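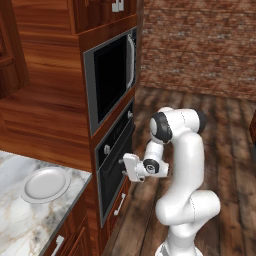

The simulated arm with its gripper up by the oven, one of the kitchens used in the Skirnitz study.

Crichton releases Skirnitz, a training method for robots that open things

3 March 2022. I'm Ifor Hopkin, I lead the robot learning group at Crichton, and I've been wanting to share this one for ages! Today we're putting out Skirnitz, a way of teaching a simulated arm to handle appliance doors it has never met before.

Doors are harder than they look. An oven door drops down, a microwave door swings sideways, and a drawer just slides (when it feels like it). Our older method, Zullby, needed 2,000 demonstrations for each kind of door. Skirnitz gets by on 500, plus 100 practice runs the arm does on its own, and it learns where the hinge is as it goes – I still get a kick out of that part.

We tested it on 2,437 door and drawer tasks in rendered kitchens. Oven doors were my favorite, because the arm has to keep its fingers clear while the door comes all the way down flat.
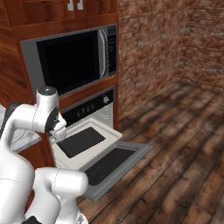
What you can get today

The paper, the code and the kitchen models are free to download from the Crichton project page. Our next release, Cletden, moves on to dishwashers and is planned for May.

Press contact: Ifor Hopkin, Crichton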